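I'd been at Sanent's workshop in Nasenley for ten minutes when Dzifa Lamptey put the gripper in my hand and told me to tidy up. Slowly, she said, and no showing off!

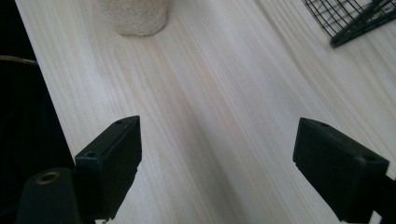
My first two goes were hopeless. I kept jerking my wrist (I do the same with a tin opener) and Dzifa made me start over. She wants 200 good runs for each task before the robot gets a try, and by late morning I'd managed 65, with a sore thumb and a new respect for anyone who does this all week. She does hers with the radio on. I tried that too, and got so caught up in a song that I forgot to close the fingers.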